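Prestano Self Storage, Cosgate site
Quarterly safety walk-round: checklist and comments

Date of walk-round: 11/25/24
Carried out by: Ingrid Van Dusen
Accompanied by: Abelardo Olivares (site), Nahuel Carrasco (electrical items only)
Previous walk-round: October, by Trinidad Toledo

Marking: OK, Attention (fix before the next walk-round), Urgent (fix within two working days), N/A.

1. Entrance and yard

1.1 Gate closes fully and latches – OK
1.2 Keypad lit and readable – Attention
1.3 Yard surface free of trip hazards – Attention
1.4 Speed limit sign in place – OK
1.5 Drain covers seated – OK

Comments: The keypad light works but the 4 and 7 are worn almost smooth. A customer was trying to enter his code when we arrived and had to do it by feel. Order the replacement face plate from Holub, same part as last time. The pothole by the second bay was filled after the October visit and has started to break up again at one side. Cold-fill will not last there because the vans turn on it. It needs cutting out and doing properly.

2. Fire safety

2.1 Extinguishers in date and on their hooks – Attention
2.2 Escape routes clear – Urgent
2.3 Fire doors close on their own – OK
2.4 Call points unobstructed – OK
2.5 Emergency lights tested – OK
2.6 Assembly point sign visible – OK

Comments: The extinguisher on the first floor landing is in date but was standing on the ground propping the door to the lift lobby. Abelardo put it back while we were there. If people want that door held open we should price a magnetic holder linked to the alarm.

The urgent mark at 2.2 is for the corridor outside unit 247. A sofa and two mattresses had been left across it, leaving less than half the width to get past. The customer has been phoned. If they are not gone by Wednesday, Santino Salinas is to move them to the holding room under the terms of the contract and send the usual letter. Please photograph them first. In October the same corridor had a wardrobe in it, so it may be worth a notice on that wall.
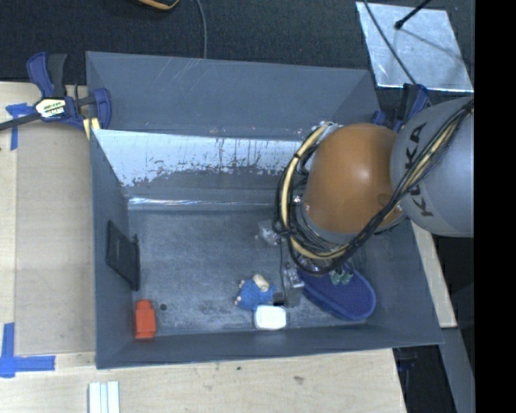
Emergency lights were tested floor by floor with the key switch. All came on. The one above the rear stairs was slower than the others and Nahuel thinks the battery is near its end. It passes for now – check it again at the monthly test.

3. Electrical

3.1 Corridor sockets undamaged – OK
3.2 Distribution boards locked – Attention
3.3 Portable equipment labels in date – OK
3.4 Timer lights stay on long enough – Attention

Comments: The ground floor board was shut but not locked. The key was in the office drawer, so this is habit and nothing more. The timer on the second floor goes off too soon for anyone walking to the far end. Nahuel will lengthen it.

4. Lifting and handling

4.1 Goods lift inspection certificate displayed – OK
4.2 Load plate readable – OK
4.3 Trolleys in good order – Attention
4.4 Ladder tagged and stored flat – OK

Comments: Two flatbed trolleys have flat spots on the wheels and pull to the left. Take both out of use until the new Plollano wheels are fitted. The older one is marked for 200 kg, and customers do overload it. The lift stops level at every floor.

5. Welfare and housekeeping

5.1 First aid box stocked – Attention
5.2 Accident book up to date – OK
5.3 Toilets clean, hot water working – OK
5.4 Bait boxes checked – OK
5.5 Wet floor signs available – OK

Comments: Plasters and eye wash are low. The bait box outside unit 491 had been kicked under the skirting and was put back.

Actions
Face plate for keypad: Abelardo
Yard repair, two quotes: Ingrid
Corridor by 247: Santino, by Wednesday
Second floor timer: Nahuel
Trolley wheels: Abelardo
First aid supplies: Trinidad

Copy to site office and notice board.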